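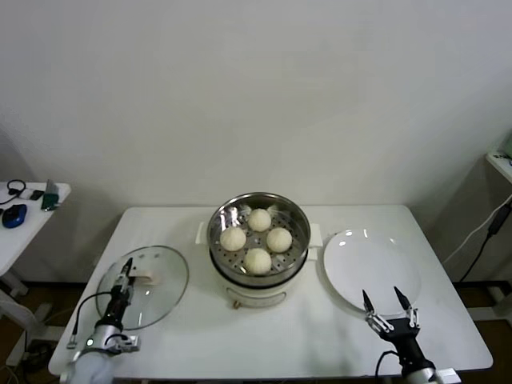 Four buns, lid off.

Thursday, and I have now been learning to do nothing for two weeks. The doctor called it rest. My sister calls it sulking with a blanket. I had pictured long novels and a noble pallor, and what I've got is a strong opinion about the mail carrier's shorts. In February.

Flindside Dental phoned at nine to confirm an appointment I don't remember making. I confirmed it. It's an outing.
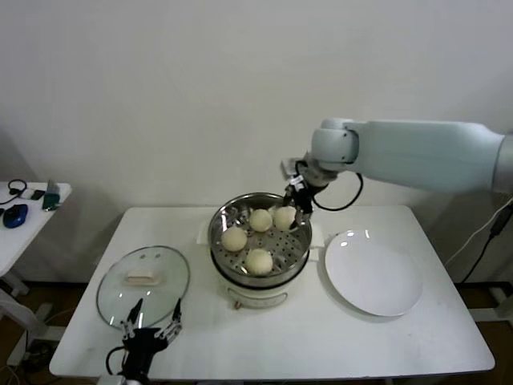 Then the puzzle. 60 pieces are sky, all the same sky, and I have tried every one of them in the gap over the windmill. The box says "relaxing." The box was written by somebody who had the sky already.

Napped at 2. Dreamed I was back at Triteo, in a meeting about moving the meeting. Woke up tired and slightly behind on my action items.
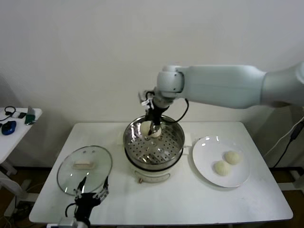 Photo: Flevo Kitchen Diary

Rain after lunch, so no walk to the corner and back, and no chance to be overtaken by the old beagle from number 2. He doesn't even look round anymore.

Read eleven pages of the novel. Nine of them I had read yesterday.
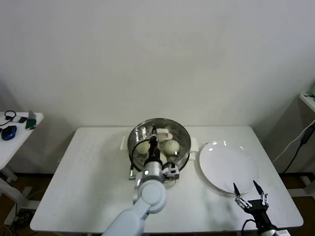
The upstairs neighbors have started on the drums again, or else on the furniture. I turned the radio up, found a program on drainage, and listened to the end. There's a second part next week and I've written it on the calendar, under the dentist.

Bed by nine. Must call about the prescription.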